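Wrist camera washed out over a shiny bench, and the left finger keeps brushing the box

Posted by Anahera Tautahi, 30 October 2024

Hello all, and sorry in advance for the long post! I look after a small packing cell with a Dovel arm, a two-finger gripper and a little camera at the wrist. It ran beautifully on our old grey bench. Then we shifted it onto a marble-patterned top, and now the arm stops short of the carton every so often and logs fault 379. I've cleaned the lens and redone the camera offset and I'm no further along. The yellow fingers are the ribbed ones with the triangular cutouts, if that helps anyone.
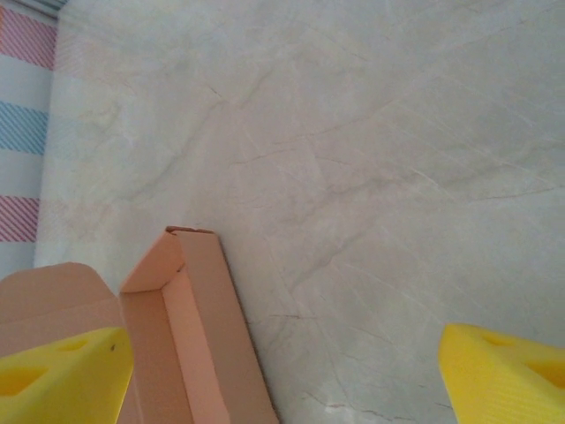
2 replies

Nhyira Frimpong

Hi Anahera, lovely clear post. I had much the same trouble after a bench change, and it was the exposure. Your top is very pale and there's a bright patch up near the top centre, plus the striped panel on the left is reflecting in the surface. I'd lock the exposure a bit darker, then hang something matt and plain over those stripes and see how it goes for a day. Mine had done 2,359 cycles without a fault last time I looked (touch wood).

Do check where your carton sits, too. It's hard over by the left finger with a flap folded outward, and all that open bench between the fingers is going begging. I'd screw down a little corner stop so the box lands in the same spot every time, then teach the approach again from there.

Arne Brandes

Check the finger screws. Ours worked loose and threw the same number. A drop of threadlocker fixed it. Don't know about the camera side, sorry, we run ours without one.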